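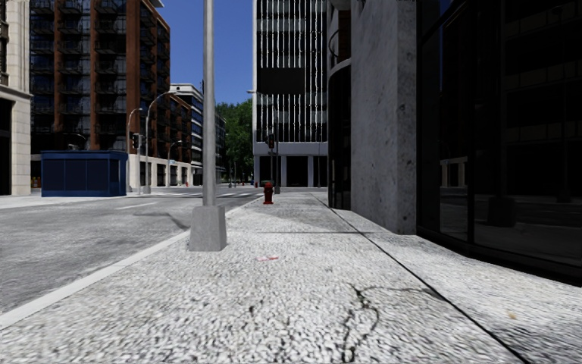 Was the pavement run at the Orkine open day driven live or replayed from a log?
Live, in the simulator, with the planner on the desk machine and no operator input after the start command.

That was the first thing asked on this list after my short note, so I am putting the rest of my notes in one place. The session was at Pesirton, in the upstairs lab. Two routes were shown, both in the Rarkis city map, both on foot-traffic surfaces only. The planner treats the kerb as a hard boundary and street furniture as static obstacles with a fixed margin, which can be set per class. Lamp post bases get the footprint of the base and not of the pole. I asked for that to be confirmed and it was.

The map holds 2,077 labelled static objects. Hydrants, signal poles and cabinets are separate classes. Litter has no class and is left to the depth check, with a height threshold below which it is ignored.

On Sep 30, 2023, Ximena Montecinos wrote:
> I could only stay for the first half. Can someone say how the
> crossing part was handled? In the version I saw at Ulloa the
> agent stopped well short of the kerb and then asked for a new
> goal. Also, was the sun angle fixed, or did they vary it? Hard
> shadows on the road were being picked up as edges last time.

Crossing first. The agent now carries a separate state for the approach to a junction. It slows, looks for the stripes and a signal head, and picks a waiting point back from the kerb line. It does not ask for a new goal unless it fails to find a waiting point in 32 seconds.
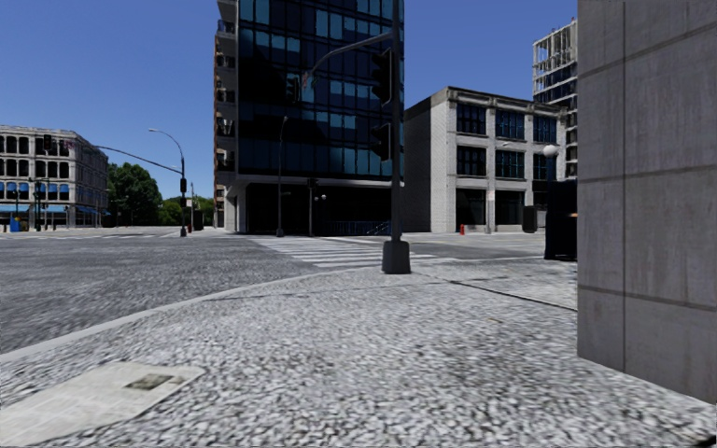 Rarkis city map: pavement at the junction, with signals and crossing.

Signal heads are the weak part. With several in view on different mast arms, the agent has to decide which one governs its own crossing, and at present this is done by distance and heading alone. The developers said the link between head and crossing will be stored in the map in the next release. I would wait for that before testing anything at junctions.

Sun angle: fixed for the demonstration, under a clear sky. They have three presets and showed one. Shadow edges are now checked against depth before they reach the planner - I did not see this tested with the depth input degraded, and I would like to.

Frame rate on the desk machine was about 2 below what the handout gave. I put that down to the projector being driven from the same card.

The slides are promised for later. I have asked for the class list as a text file as well and will forward it to the list when it arrives.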